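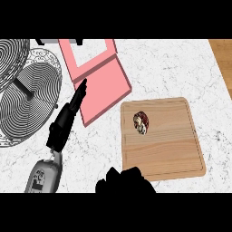
2 min read

Re: [sim-practice] Draft rules for kitchen task scenes, second round
18 June 2022

Asger Þórarinsdóttir wrote:
> Marchal and the Cuneo group are both fine with the draft as it stands.
> Rule 4 would say: "The work surface shall be free of items not
> needed for the task." Rule 8 would say: "Contact with an item
> counts as a grasp attempt." Can we close this before October?

I'd like us not to close it yet. I read the draft with the Petodex counter scene open next to it, and I don't think either rule survives the comparison.

Take rule 4. There is a cutting board with a small patterned food item on it, and a gripper reaching to the edge of a pink hinged thing well away from the board. Wire baskets on the left. Which of those is "not needed"? If the task is the board, the pink object goes. If the task is the pink object, the board goes. The draft never says who decides or when, so two labs can strip the same counter two different ways and both claim they comply. I also doubt we want bare counters at all. My kitchen isn't one.

Rule 8 bothers me more. With the red pepper on the board, one black fingertip is against its right side and the other gripper is off toward the pink object, holding nothing. Is that a grasp attempt? A nudge? I can't tell from a still and neither can whoever scores it. Fikport's comments asked for a time window and got no answer that I can find in the archive.

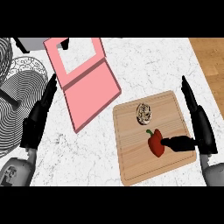
What I would change

Rule 4: require a written item list for each scene, marked "task" or "background", fixed before any runs are scored.

Rule 8: log contact and grasp as separate events. A touch stays a touch until both fingers have the item and it leaves the surface. I'd accept another test if somebody writes one down.

Rule 10 (simulated results): say "simulated" in the title of the table. The draft allows a footnote, and I've read enough footnotes.

The 381 scored runs in the annex were done under the old wording, so I wouldn't quote that success rate anywhere until they are rescored. If Marchal has the contact logs, please post them to the list.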